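Chapter 8
Chores and the Machine: What Can Be Automated Today

Learning goals
After reading this chapter, students should be able to:
Explain why a task that is easy for a person may be hard for a machine.
Separate a chore into the smaller steps that make it up.
Distinguish between a demonstration and dependable service.
Judge a claim about a household or shop-floor robot by asking what was held constant.

Key terms
chore, compliance, deformable object, fixture, intervention, reset, tolerance, workcell

8.1 The question of the chapter

For most of the last century, writers on technology promised that the housework would soon be done by machine. In a limited sense the promise was kept. The washing machine, the dishwasher and the bread maker each took over a part of a chore. None of them took over the whole of it. A person still sorts the clothes, carries them to the washer, moves them to the dryer, folds them and puts them away. The machine performs the step that can be carried out inside a closed drum, and the person performs everything that happens before and after.

The same division can be seen in the workplace. A factory that fills bottles at high speed may still employ people to open cartons, straighten labels and tidy the returns shelf. These duties seldom appear in a job title. They are learned in an afternoon, paid modestly and regarded as simple. They are also among the last duties in the building to be automated.

This chapter asks whether machines can do such work yet. The answer given here is a qualified one. Some chores can be done by robots under prepared conditions. Very few can be done in an ordinary kitchen or stockroom, at an ordinary pace, with no person standing by. The sections that follow explain where the difference lies.

8.2 A small chore examined

Consider the handling of membership cards at a front desk. A clerk takes a card from a customer, slides it into a sleeve of a card holder or stands it in a rack, and later takes it out again. The clerk may do this while speaking on the telephone. If asked to describe the work, the clerk would probably say that there is nothing to describe.

A machine designer must describe it in full. The card is thin and stiff. The sleeve is thin and flexible, and its two layers tend to cling together. The opening of the sleeve is only slightly wider than the card. When the card enters at an angle, a corner may catch, and pushing harder may bend the plastic instead of freeing the card. Clear material adds a further difficulty, for a camera may record the reflection on the surface more strongly than the edge that matters.
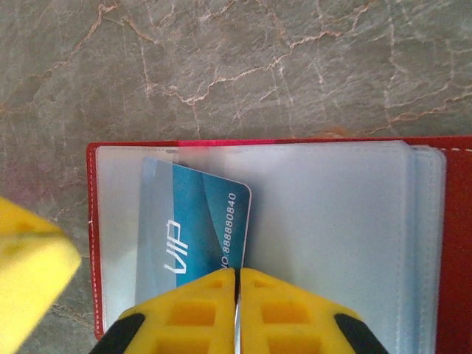
Figure 8.1 A VIP card in the clear sleeve of an open red card holder, with the gripper fingers at the card.

A person solves the problem mainly by touch. The thumb spreads the sleeve, the fingertips feel the corner enter, and the wrist corrects the angle without conscious thought. Engineers use the word compliance for the ability of a hand or tool to give way slightly under contact. A gripper may be made compliant through the shape and material of its fingers, through the control of its motors, or through both. Compliance makes small errors of position less costly. It does not supply the knowledge of when to push, when to pause and when to begin again.

The card also illustrates the idea of tolerance. In picking up a cushion, an error the width of a finger is of no importance. In guiding a card into a slot, the same error means that the attempt has failed. Household work moves between these extremes many times in a minute, often within a single chore.

8.3 The prepared workspace

When a robot is studied at such a task, it is usually placed in a workcell. A workcell is a bounded area in which the position of the machine and the lighting are known, and in which the objects can be brought back to a starting arrangement. Two arms are often installed, so that one can steady an object while the other acts upon it. People use their hands in the same way, and a surprising number of chores become impractical with one hand alone. The reader may confirm this by attempting to place a card in a wallet with one arm held behind the back.
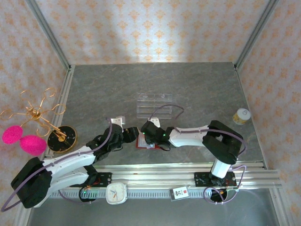
The advantage of the workcell is that it permits fair comparison. If an attempt fails, the objects can be returned to their places and the attempt repeated. This return to the starting condition is called a reset, and it is frequently done by a person. Students reading a report of robot performance should look for the reset. A machine that completes a chore and then waits for someone to undo it has been relieved of half the labor that a real household would demand.

The disadvantage is that a workcell may flatter the machine. A table at home holds the morning's mail, a cup, a charger and a child's drawing. Some researchers therefore place unrelated objects in the workspace, vary the background or alter the lighting, so that a system cannot succeed by memorizing one view. Such measures are useful. They remain a selection made by the researcher, and the variety of an actual home is wider than any selection.

Fixtures deserve particular mention. A fixture is any device that holds a part in a known position. A slotted stand that keeps a card upright is a fixture in this sense, and so is a dish rack. Fixtures are inexpensive and effective. In many shops, the quickest route to automating a task is to change the rack and leave the robot as it is.

8.4 Counting success

Peninah Kombo, whose account of the Kaijage trials is used throughout this unit, proposed a plain rule for reporting results: state the number of attempts, the number completed, and the number in which a person stepped in. The last figure is the intervention count, and it is the one most often left out.

In the trials, a two-armed system was set to a sorting task for 228 attempts. A person intervened in 23 of them. A reader may regard this as a strong result, and for a research system it was so regarded. A shop manager may regard it differently. Each intervention required an employee to leave other work, find the fault and restart the machine. Kimutai Nyanda, who managed the stockroom at Tridisley during a later trial, wrote that the staff "could have trusted a slower machine more easily than one that needed watching."

The remark points to a general principle. The value of automating a chore depends less on the speed of the machine than on whether the person may safely walk away.

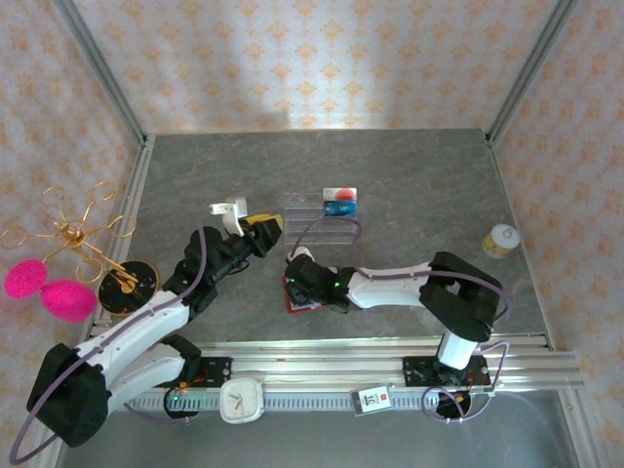
CASE FOR DISCUSSION
The Front Desk at Skoltico

Skoltico operates a chain of fitness clubs. Its front desk staff store and retrieve cards, refill a display rack, wipe the counter and answer questions from members. The company asked a supplier, Fallow, whether the desk could be staffed by a machine in the evening hours.

Fallow divided the work into its separate duties and examined each in turn. Placing cards in a slotted rack was judged feasible, provided that the rack was fastened to the counter. Placing cards in soft sleeves was judged possible but slow. Wiping the counter was judged feasible only when the counter had first been cleared, and clearing it was judged unready, as the objects left there by members could not be predicted. Fallow advised the company to automate the first duty, postpone the others and review the matter after 3 months.

Management was disappointed by this advice, and several members of staff were relieved by it. Both groups had expected a single answer for the whole job.

Questions to consider while reading
Which duties at the Skoltico desk depend on touch, and which depend mainly on sight?
Suppose the soft sleeves were replaced throughout the company by rigid racks. Who would bear the cost of the change, and who would benefit?
How many interventions in one evening would you accept before judging that the machine had made more work than it saved?

Section 8.5 takes up the first of these questions and considers the human hand in greater detail, beginning with the sense of touch in the fingertips.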